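Open day at the Cronin works, 16 October 2021

I have been to enough open days to know that the car park tells you most of what you need. At Cronin, the old shoe factory now run by Ultico, there were 68 spaces and a man in a tabard waving everyone past them to a field.

The leaflet promised "1000 years of footwear under one roof". What we got was a corridor of photocopied drawings, two clogs behind glass and a long panel about the present owners. The clogs were good. I would have liked a date on them.

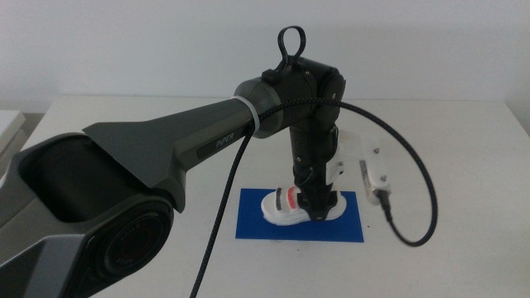

A small white shoe on its blue mat.

The tour proper took 40 minutes less than advertised. Our guide said the works once turned out 400 pairs a day, while the sign in the cutting room said a week, and when someone asked which was right we were moved along to the glue store. It smelt the way you would expect.

Then came the talk on Tritasent, the new sole material, which is meant to last twice as long as rubber. Twice as long as which rubber, worn by whom, on what sort of pavement? There was a graph with no numbers up the side. I asked whether a pair could be resoled by an ordinary cobbler and was told that this was "being looked at". My last pair of winter boots gave up in February after a single season, so I am not easily cheered by things being looked at.

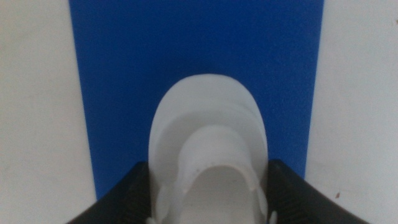 The shop was, of course, the only way out. The Trasurness walking shoe was on offer at £143, marked down from a price I suspect it never had. I tried on an eight and a nine – neither fitted – and the half sizes were online only.

I will give them the tea, which was hot and free, and the stitching room, where a woman was sewing uppers on an old treadle machine and answered every question put to her without once looking at a script. Ten more minutes with her and I would have forgiven the graph. The field had turned to mud by the time we left.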